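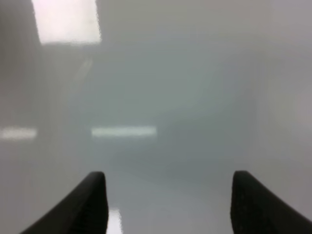

From: Caoimhe Hennessy
To: worktops list
Date: 25th September
Subject: Re: Haze on a glossy pale gray table

I have the same kind of top, pale gray with a high gloss, and went through most of this in August. Answers are in with your questions below.

> We bought a big gloss gray table for the back workroom from a
> place that was closing down. It looks fine when you stand over
> it. When you sit down and look along it toward the window there
> is a cloudy patch in the middle, darker than the rest and a bit
> green. I've wiped it with everything in the cupboard and it
> comes back every time.

Before you do anything else, find out whether the cloud is on the table or in the table. Gloss that pale works like a poor mirror at a low angle, and a lot of what you see from a chair is the wall, the ceiling or whatever is outside. I spent most of a Saturday rubbing at a green cast that turned out to be the hedge. Hold a sheet of white card upright behind the patch, where it would block the reflection. If the patch goes pale, it was a reflection and you can stop there. If it stays put, walk to the other end and look again. A real film stays in the same spot on the surface. A reflection moves when you move.

> My sister says it's wax build-up. The seller says he never waxed
> it. Is there a way to tell?

Put a few drops of plain water on the patch and a few on a corner that looks clean. On my table they beaded up on the waxed part and lay flat on the rest. It isn't a perfect test, as a greasy film will bead too, but either way you know there is something there to take off.

What I had was spray polish, years of it. I used Zuseto, the clear one, diluted as it says on the back. Two cloths, one damp with the cleaner and one dry. Do a piece the size of a tea tray and dry it right away before you go on to the next. If you wet the whole table and then go back to dry it, you get drying marks and you are where you started. The first pass made mine look worse. It was streaky all over. The second pass cleared most of it, and I did a third only along the front edge where people lean.

Rinse cloths often. I used plain warm water for the final wipe and changed it more than I expected to.

> Would Joditeo be any good? There is half a bottle here.

I wouldn't. I tried it on the underside of a shelf in the same finish and it left a soft bloom that I could only see with a lamp held low. It might be fine on a matte top. Also leave alone anything with a scrub in it, and melamine sponges, which are a fine abrasive whatever it says on the pack. Once you dull a high gloss you have a dull patch for good, unless you pay someone to polish it.

> If it does need polishing, is that something I can do myself?

I got a price for mine before I started cleaning, when I thought the finish had gone. Ó Dálaigh wanted 140 to do it in place and said to allow a full day. In the end I didn't need it. I did have a long talk with him on the phone and he asked right off if the top was lacquer, laminate or glass, which I hadn't thought to check. You should check. Lacquer can be cut back a little and brought up again. Laminate can't, not in any way that's worth doing. Look at the edge from underneath, where there is often a raw bit, or at a screw hole.

He also said to wait if the finish was new, and that lacquer can stay soft for weeks. Yours is secondhand so that shouldn't matter — but if the seller had it resprayed to sell, it would. Ask him.

> Last thing, the glare. There's a bright white strip on it in the
> afternoon and it's hard to work next to.

That will be the gap at the side of your blind, or a tube light if you have one on. Stand where you sit, find the strip, and have someone pass a hand in front of each light in turn until it goes out. Mine was the window. I turned the table so that the long side runs away from the glass, and the strip now falls at the end where the printer is. A desk mat does the same job with less lifting. I have an Irkau felt one in dark gray and I only put it down when I'm writing by hand.

For day to day, I use a dry microfiber cloth in the morning and a barely damp one if there are fingerprints. No spray on it at all since August, and the haze hasn't come back so far.

There was a thread on here a while ago on getting tape residue off gloss fronts. If anyone still has it, could they send it on? The archive search gives me 2,256 results for "tape" and I gave up after the first 100.

Let us know what the card shows, and which finish it is if you can find a raw edge.

Caoimhe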